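Last updated: February 20, 2025

Shaker over mortar: hand guiding or remote control for the demos?

mquintana
I'm putting together demonstrations for a tabletop task and I'd like opinions before I spend another two weeks on it. The task is short. The arm picks up a shaker, carries it over a stone mortar, tips it, brings it upright again and sets it down on the counter. Everything is in simulation for now, with a Panda model and its regular two-finger hand. Real arm comes later, in May if the bench is free.

I drive it with a 3D mouse at 20 Hz. So far I have 21 demos I would keep. The policy trained on those reaches for the shaker fine and then does something vague over the mortar. It stops short, or it starts tipping while it's still moving sideways.

My labmate thinks I should drop the remote control, record the whole thing on the real arm by hand guiding, and play it back in sim. I'm not convinced. What are people doing?

falcao_r
Hand guiding, every time, if you have access to the arm. You get the wrist motion for free. With a mouse you end up doing translate, stop, rotate, stop, translate, and the policy learns the stops. I'd bet your "vague" part is exactly where you let go of the cap and switched from moving to turning.

bednarik_m
I disagree with falcao_r for this case. When you guide by hand your arm is in the camera view the whole time, and so are your shoulders if you have a wide view. Playing it back in sim gets rid of that, but then the sim objects have to be where the real ones were. For a grasp on something narrow a small error in position means the fingers close beside it.

Also the recorded joint positions from hand guiding aren't the same thing as commands. You have to turn them into targets, and the controller then tracks those targets a little behind. We lost a lot of time on that at Fendoscombe.

falcao_r
You re-render with the object poses you measured before guiding. It takes ten minutes to set up a fixture. I've done this with cups and with a spoon.

bednarik_m
Cups are forgiving. And she doesn't have the real arm until May.

falcao_r
Fair on the second point. I missed that.

thais_sq
mquintana, can you post how you start each episode? I had the same stop-short problem on a pouring task and the mouse had nothing to do with it. I was starting every demo from the same home pose with the bowl nearly in the same place. The policy had memorized a path and fell apart when the bowl moved a little.

mquintana
Same home pose every time, yes. The mortar moves inside a small square on the counter and the shaker moves inside a bigger one. I can widen both.

@falcao_r you're right about the stops. I went back through the logs and nearly every demo has a pause before the tip. In the worst one I sat there for several seconds looking for a better camera angle.

thais_sq
Cut the pauses. Drop any step where the commanded motion is under a threshold and the gripper isn't changing. Keep a few steps after the grasp closes, otherwise the policy will lift before it has hold of anything.

dastwood
Late hours and a different opinion: get more data before tuning anything. 21 is not many. We collected 400 for a similar place-and-tip task and it was dull work, but the policy stopped drifting without any filtering. After that we ran a generator that cut the demos into segments and replayed them relative to the objects, and we kept 1197 episodes that passed the success check.

bednarik_m
What was your success check? A generator will give you as many as you like if the check is loose.

dastwood
Object above the bowl opening, tilted past a set angle, then upright and at rest on the counter, gripper open. We threw out anything where the bowl had shifted.

falcao_r
You can't generate your way out of bad source demos. If all 21 have a pause before the tip, so will all of the generated ones.

dastwood
No argument there. Fix the source ones first.

thais_sq
Something else to look at is how you hold it. If you grasp low on the body, the hand comes close to the mortar rim when you tip. I grasp as high as I can and come in from the top, then there's space underneath.

Turn down the rotation gain on the mouse too. I run rotation at half of translation.

mquintana
OK, here's what I changed. Both squares are wider, start pose is randomized a bit, rotation gain is down to half. I re-recorded from scratch and didn't keep the old ones. I also moved the tipping practice into a separate session where I just repeat that one motion and save nothing, and after an hour of that my hands were a lot smoother on the mouse.

I'm grasping at the top cap now, as thais_sq suggested. The shaker hangs straight down from the fingers, and I bring it in high over the mortar before I line it up. This is from one of the new episodes, before the tip:

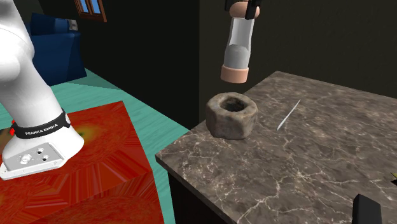
The filter threshold still needs work, since it sometimes eats the slow part of the set-down. I'll leave the generator until I have a clean set, then try dastwood's check with the mortar-shifted rule in it. Bednarik_m, if you still have notes on turning guided joint positions into targets, I'd like to read them before May.

Contact the moderators | Copyright Pesonen Boards | Back to top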